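Reading time: 2 minutes
Filed under: Automation, Kit on test

The Kornach shelf kit arrived in May and has been on my bench, or near it, ever since. It is sold as a subscription: you get a head-mounted camera, a calibration card and access to software which turns recordings of shelf work into training material for a picking arm. I paid for the middle tier, which allows 700 clips a month.

Set-up is dull but sound. The camera took two attempts to pair. Calibration wants an even light and a steady head, and it will reject a clip without telling you why. The log gives a code — mine was 237 for most of one afternoon — and the manual lists codes only up to 200. Forsberg, who resell the kit, sent me the missing pages the next day.

The task I chose was bottles and a basket, at floor level. Pump bottles are a fair test. The nozzle sticks out to one side, the body is see-through, and the software has to find an edge in all that before it can suggest a grip.

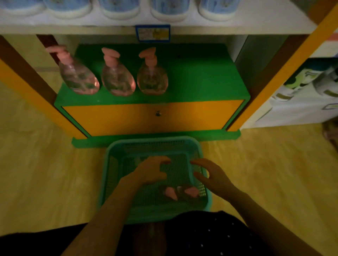 Posted 16/12/2021 by Ulla Engström

Three pink bottles in a row on the green cabinet and a fourth lying in the teal basket: the software handles the first group well. Upright bottles with a gap between them get a clean outline, pump head included. A bottle on its side behind mesh is harder. In my clips the outline often stopped at the neck, and the holes in the basket were sometimes marked as separate items.

Hand tracking is better than I expected. Fingers stay labelled even when spread and half curled, and left and right were swapped in only 47 of 1122 clips. Most of those had the wrists crossed.

Export is the weak point. Files come out in Kornach's own format, and the converter from Jusarton drops the time stamps unless you set the frame rate by hand. Put it in the settings file; the menu option does nothing in this version.

I shall keep the subscription for another quarter. The next batch uses solid-sided baskets, with the same bottles, and I have asked Forsberg for the converter patch.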